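October 7, 2025

Sourdough rye, round two

I finally have a rye loaf I'd serve to other people! If you've been reading since June you'll remember the bricks. I had a starter that bubbled like crazy, a recipe from Ingeborg Kohlhase's little newsletter, and bread you could have used to prop open a garage door.

What changed is mostly the flour. I'd been buying whatever the supermarket had, and then on a weekend trip to Flostthorpe I came home with a sack of the coarse stuff from the mill shop (heavier than it looked, my shoulder is still complaining). It drinks up so much more water. I went to 90 percent hydration and the dough felt like wet cement, and I loved it.

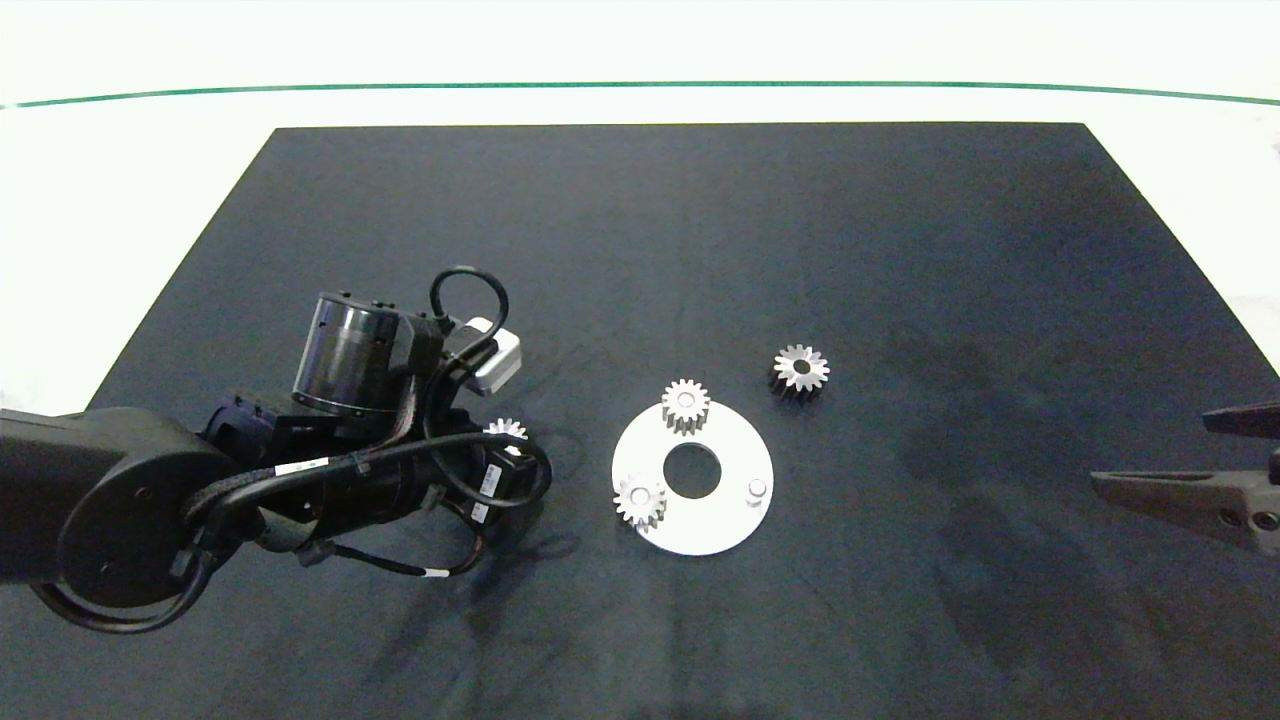 The other big thing was patience. Rye doesn't want kneading, it wants a good stir and then it wants to be left alone. I gave this one 7 hours in the pan, until little pinholes opened up all over the top, and I only peeked twice. Okay, four times.

Then comes the worst part, waiting a whole day before you cut it. Ulises Núñez wrote to me after the last post and said I should wait two, and he's right, the crumb on the second day is so much less gummy. By day three it's all caraway and a bit of sour and it makes the best toast I've had in years, especially with cold butter and too much salt.

Next I want to try soaking the stale ends and putting them back in the next dough, the way Ingeborg does. She says it makes the crust darker and the whole loaf sweeter. I've got a bag of ends in the freezer already and the starter is out on the counter, so I'll be mixing tonight!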